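Waffles at home: keeping them crisp

Whisk the dry ingredients first, then stir in the milk and melted butter. Leave the lumps alone. Rest the batter 17 minutes. 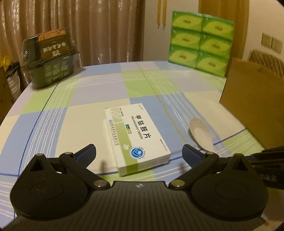

Frying the chicken

Salt the thighs the night before. Heat the oil to 300 -- low, I know -- and cook until the meat is done, then turn the heat up to brown the crust.

Drain the pieces on a rack, never on paper towels.
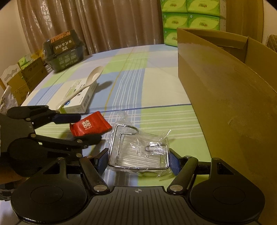
Waffles go straight on the oven rack while you finish the last batch. Stacked on a plate they turn soft. Warm the syrup too.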